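Vultham bench notes | Home | Notebook | Cells | Parts | Log in

This site uses cookies to keep you signed in. OK / More info

May 23, 2019
Nanen cell, right arm. Hand back on, connector, table.

Carrying on from the last entry. Arm was dropping the hand off the bus mid-cycle, always when the wrist rolled outward, never at rest. Swapped the controller port first (no change), then power cycled the whole cabinet (no change, wasted half the morning on that). Should have gone to the wrist connector straight off. Note to self, it is in the log from the Estau job as well, same symptom, same arm model.

Pulled the threaded connector at the wrist. Ring was only hand tight and had backed off. Two pins slightly dull, nothing bent. Cleaned with contact spray, let it dry, put it back and ran the ring down until it stopped, then a bit more with the soft-jaw pliers. NOT the steel ones, they chew the ribs. Paint pen line across ring and body still to do, pen is dried out. New one on the order list.

Cable: had been zip tied too short to the forearm. With the wrist rolled all the way out it was pulling straight on the plug. Cut the tie, gave it more slack, retied lower down. Check it doesn't catch on anything with the elbow folded. Did it by hand with the brakes released, looked ok, but watch it the first time it runs at full speed.

Collar screws: 4 of them, one was loose. Took all out, blue threadlocker, back in crosswise. Torque per the sheet on the cabinet door. Whoever has the small torque driver please put it back in the foam, I had to borrow the one from the Insaurralde bench and theirs reads in inch pounds.

Hand powered up, then homed with the table clear. Fingers opened and closed 13 times from the pendant, no fault. Thumb is a touch slow to start moving but it was before too. Left it alone.

Then the reach check over the basket. Slow speed, fingers closed together and straight, just bringing the hand in above the fruit and stopping. Point is to see clearance between the palm side and the rim before letting it try any picks. Red apple is the tight one, the hand ends up right over it.
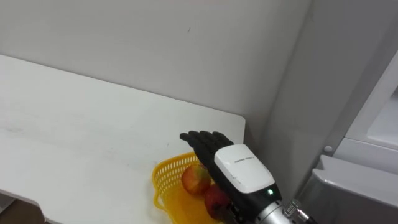
Right hand over basket, two apples in. Wrist light on, cable tail at the plug.

Clearance. Taught height for the approach point was from the old white tray, and the yellow basket has that thick rim. Raised the approach by 13 mm and saved as a new point, did not overwrite the old one. If you go back to the tray use the old point, names are on the whiteboard. Basket position is still by eye!! Needs a corner stop or at least tape on the table. It walks if the fingers brush it. Not doing tape until the table's been cleaned properly, it just peels.

Table: wiped with isopropyl, a gray smudge on the left side still won't come out. Tried the melamine sponge, lighter but still there. Doesn't matter for the arm but the vision side has complained about marks before so logging it. Do not use the abrasive pads on this top, it is matte and they leave shiny patches that are worse than the smudge.

Overnight soak plan. 400 cycles, wrist roll both ways, no fruit, basket off the table. Bus logger running on the cabinet PC. If it drops even once then it isn't the plug and I want the whole forearm cable out. We have 2 spares on the shelf, one marked "ok?" which I don't trust, use the other one. Tested that with the meter this afternoon, all cores good end to end, wiggled it too.

Things to do before anyone runs picks:
- paint mark on connector ring and on the collar screws
- tape or stop for the basket
- recheck tie after the soak, look for rub marks on the jacket
- fingertip pads, look at them under the lamp, I only glanced
- update sheet on cabinet door, the step about the connector just says "attach", should say how tight
- pliers, order a second soft-jaw pair

Also. The e-stop on the pendant is a bit sticky coming back out. Works fine going in, tested it with the arm moving slow and it stopped every time. Twist to release needs two goes. Ask for a replacment button with the June order, goes on the same sheet as the pens.

One more about the covers. The white shell on the back of the hand comes off with the little hex key, not the torx, somebody has had a torx in there and one head is getting round. Didn't take it off today, no need to. If you do take it off, lift from the wrist end first and mind the flat cable undernaeth, it's short.

Fingers: closed them to the "together" pose for the reach check by choosing the saved pose, not by jogging each joint. Jogging them one by one takes forever and you end up with one sticking out. Pose list got scrambled by the last firmware load so the numbers on the old printout are wrong. Go by name. Printout is in the bin now.

Soak started just before I left, arm was past the first few cycles, no drops in the log. Lights on in the cell, door latched, sign on the handle. Will read the log first thing and write up underneath.

Vultham workshop, internal notebook. Contact: the bench phone or leave a note on the board. | Back to top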